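Guides > Workshop > Housings and covers

Section 4: Setting up around the Zikel white enclosure

The brochure calls this a ten-minute job. I'd put the kettle on first.

1. Choose a level spot. The rounded front edge goes toward whoever will be using it.

2. Leave room to reach the side panel with the latches and connectors. Kandport says 25 cm is enough. It isn't, if you have normal hands.

3. Wipe the top with a damp cloth only. "Scratch-resistant" is a generous word for white paint.

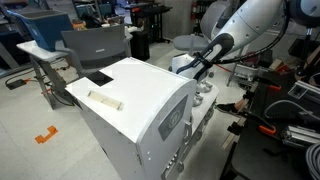 Fig. 13. Top and front of the enclosure, with the cut-out at left.

4. Keep the stepped cut-out on the top clear. Small screws love to fall in.

5. Press any tape down flat and check it again next day. I don't trust tape as a permanent fix, whatever colour it comes in.

6. Park chairs and bins well back before you open the side latches.

CAUTION: The top is not a shelf. No mugs.

NOTE: "Tool-free access" still means finding a screwdriver.

Comments

Bindu Sastry: 25 cm was hopeless here too. We gave it double.

Adeel Mengal: Lost two washers down that opening — should've read step 4.

Contact Skanlow | © Skanlow, June 2019 | Back to top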